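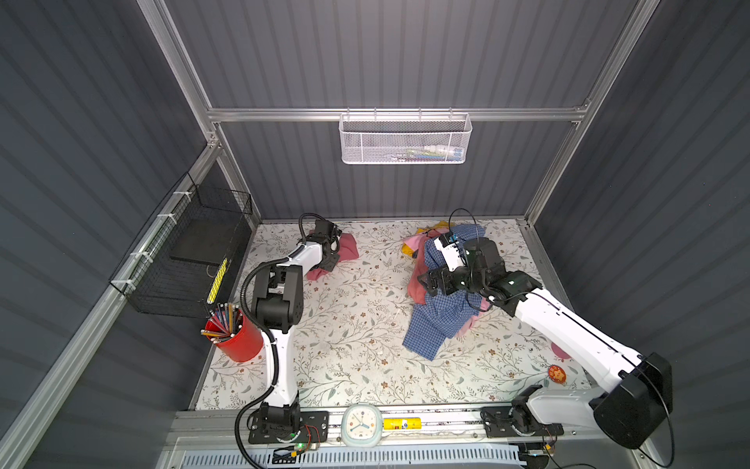 Both arms on the laundry, left one on the pink cloth, right one in the checked shirt.

Search this blog
Type and hit enter

2022-12-26
By Brayan Ríos

I moved the arms onto one front rail in the enclosure. Before this each had its own plate on the bench, and every time I bumped the bench I had to calibrate again. Now both bases bolt to the same piece of extrusion.

The left arm is Puma and the right one is Celo. Puma has the older gripper servos and they get hot if I let it press down for long, so I cut the hold time to 14 seconds. Celo takes the shirt because its gripper has the sensor module.

The corrugated panels came from Clifford Melnyk, who had them left over from a shed. They cost me 20 dollars and a Saturday of cutting.

Cable ties are holding the black basket on the left wall for now. I have used over 40 of them on this build and would like to replace most with proper clips.

Still to do: shorten the cable on Celo's gripper, and get a folding run going before February.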